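Surgical Methods Help > Automation and Learning > Data and Evaluation

Splitting suturing demonstrations into training and test sets

Asked by Renji Tsuji, 12 February 2018

Our laboratory is preparing a report on a learned policy for interrupted suturing with two instruments. The policy is trained by imitation from teleoperated demonstrations and receives two views, one from a camera mounted close to the instrument and one from a fixed camera over the tissue. We have 175 demonstrations, each covering one complete stitch. They were recorded by four operators on 28 tissue pads, and each pad carries several stitches placed one after another.
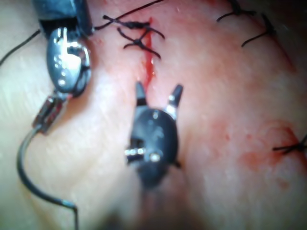
For the first draft we assigned demonstrations to the training and test sets at random. The success rate on the test set was high. An internal reader, Dr. Fionnuala Foley, objected that stitches on the same pad are not independent of one another and asked that the results be recalculated. I would appreciate guidance on three points.

1. Should the split be made by pad, by operator, or by both?
2. Is it acceptable to report success for the whole stitch only, or should each phase (needle pickup, entry, extraction, knot, cut) be reported separately?
3. Our policy performs noticeably worse when the fixed view is withheld. Does this belong in the main results or in an appendix?

The draft is due to our department in June, and additional recording time is limited.

Answer by Ji-hoon Yeo
Accepted by the person asking

Dr. Foley's objection is sound and should be addressed before anything else. When two stitches come from the same pad they share lighting, pad position, surface marks and, in most laboratories, the same operator on the same afternoon. A policy can make use of all of these. Under a random split the test set measures how well the policy fills in a pad it has already seen.

We met the same problem in the Protetti study. Under a random split our policy completed most test stitches. When whole pads were withheld, the completion rate fell by 26 percentage points with no other change to the method. We published both figures side by side, and the reviewers regarded the second as the result.
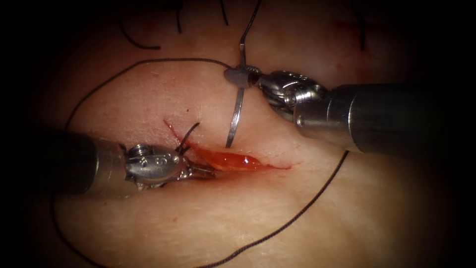 On your first question, I recommend splitting by pad as the primary analysis. With four operators, a split by operator is possible only as a leave-one-out exercise, and the variation between folds will be large. Report it as a secondary table, give every fold, and do not average the four values into a single number without showing the spread.

On the second question, report by phase. Whole-stitch success conceals where a policy fails. In our work the regrasp between entry and extraction accounted for most failures, and the knot, which we had expected to be the difficult part, was comparatively reliable once the thread tail had been picked up. Please define the end of each phase in writing before scoring begins, and have two people score independently. State also whether a human was permitted to intervene between phases - this is frequently omitted, and it changes the meaning of every figure that follows.

On the third question, the loss of performance without the fixed view is a result and belongs in the main text. Retrain the policy on the single view before making the comparison. Blanking one input at test time on a policy trained with two will exaggerate the difference.

Answer by Benedito Paiva

I agree with the above in general. A small addition: keep the order of stitches within each pad in your records. Later stitches are placed on a surface that already carries knots and thread tails, and in our group at Farnville the policy was weaker on those. If you have the order, plot success against it.

If you need more data, around 500 demonstrations was where our curve began to flatten, but our task was a running suture and I would not rely on that number for yours.

Answer by Jong-dae Kwon

We use the Flevik scoring sheet and simply split at random with a fixed seed. It has not been questioned so far.

Comment by Ji-hoon Yeo on the answer by Jong-dae Kwon

A fixed seed makes the split repeatable. It does not make the two sets independent. I would ask readers of this page not to follow that procedure where several stitches share a pad.

Comment by Renji Tsuji

Thank you to all. We have regrouped the data by pad and are retraining both versions. The stitch order was written down for most pads, although not for the earliest ones.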